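Ticket: label printer on the packing line dropping off the network
Opened by: Kimie Noguchi
Assigned: Perla Maldonado
Status: waiting on user

8:05 am - Kimie
Labels stopped again. Queue shows 7 jobs stuck, printer says Ready. Power cycled it, came back, printed two labels, stopped. Orders for Urnholm have to be on the truck by noon so please somebody.

8:20 am - Perla
Looking. Can you tell me what the IP is on the printer's config page? Hold the feed button til it blinks twice. Also is this the same printer as the November ticket or the other one

8:31 am - Kimie
Same one. Address on the page ends in 90. The sticker on the lid says something else but the sticker is old.

8:40 am - Perla
OK so the print server still has the old address in the port settings for that queue. Fixed the port. Send a test.

8:44 am - Kimie
Test came out. Then nothing. Queue says Printing and sits there.

8:52 am - Perla
Pinging it now. Replies fine for a minute or so then drops, then comes back. So it's not only the port. Either the cable, the switch or something else has grabbed the same address. Whats plugged in over on that side? 

9:10 am - Kimie

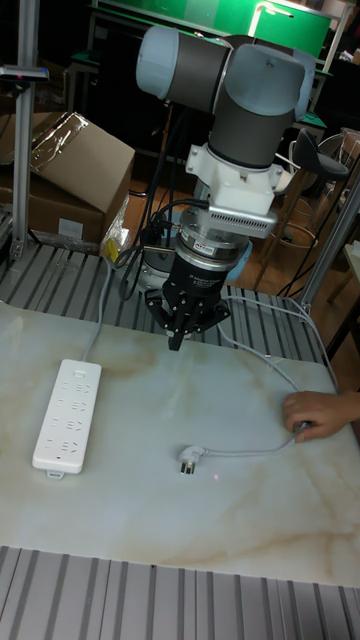
Marble-pattern table, gripper end

Printer is by the door. Cable goes up the wall and into the ceiling, no idea after that. Arlo might know.

9:25 am - Arlo Brannigan
It goes to the small switch in the closet, port 5. I moved a bunch of stuff in there when Usetwood redid the shelving. Might of knocked something, cant swear to it.

9:38 am - Perla
Port 5 is showing a lot of errors. Arlo can you swap the patch cable and move it to port 8. 8 is free on my end.

9:55 am - Arlo
Swapped, now on 8. Link light is green.

10:02 am - Perla
Errors gone. Ping still drops though. Checking the address table.

10:15 am - Perla
Found it - two different hardware addresses answering for the one ending in 90. So there IS a conflict. One is the printer. The other one I don't recognize, first half of it doesn't match any vendor I have on my list. Kimie, print queue is paused for now, please don't power cycle again, it muddies the log.

10:19 am - Kimie
Ok. Can we print the Urnholm labels some other way meanwhile?

10:24 am - Perla
Yes. Plug the printer into the packing PC with the USB cable and pick the queue that ends in LOCAL. Same driver, same label size. You'll need to set darkness back up, it defaults low. Set gap sensing to ON or it will feed a blank every other label.

10:41 am - Kimie
Working on USB. Labels a bit light but they scan.

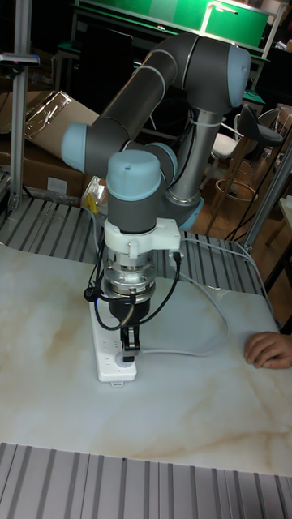
Gray arm, light blue caps, tabletop under it

10:50 am - Perla
Thanks. Unpaused nothing, leave the network queue alone. I'm going to block the unknown address at the switch and see who yells.

11:05 am - Lech Zieliński
Me. The Nutuvness time clock just went offline.

11:08 am - Perla
Ha ok. Lech was that set up with a fixed address?

11:14 am - Lech
Yes, in December, after the old clock died. I picked one from the Yoshida spreadsheet that was marked free.

11:20 am - Perla
Spreadsheet is out of date, please stop using it. I've asked Kazue to take it off the share. Unblocked the clock. Please set it to DHCP in the menu under Network, save, restart it. I'll reserve it an address from here.

11:33 am - Lech
Done, clock is back, punches are syncing.

11:36 am - Perla
Printer has the address to itself now. Ping steady, no drops. Kimie when the truck is gone pull the USB, switch back to the normal queue and clear out the old jobs BEFORE you unpause or you'll get doubles.

11:48 am - Kimie
Truck loaded. Going to lunch. 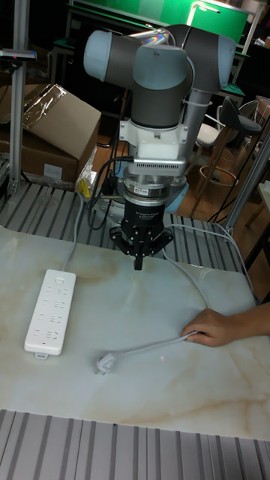
Will do the queue after. Do I need to put darkness back down or does it keep its own setting for network?

11:57 am - Perla
Seperate setting per queue, you can leave it. Print one on the network queue and compare to one of the USB ones. If it's still light, wipe the printhead with an alcohol pad first, then we'll talk about settings.

12:10 pm - Kazue Sugiyama
Spreadsheet removed. There was a second copy in the receiving folder, removed that too. Perla, can you send me the real list of reserved addresses so I can point people at it.

12:16 pm - Perla
Will do this afternoon. Leaving this open until Kimie confirms the network queue. Old cable from port 5 is to be thrown out, Arlo, not put back in the drawer.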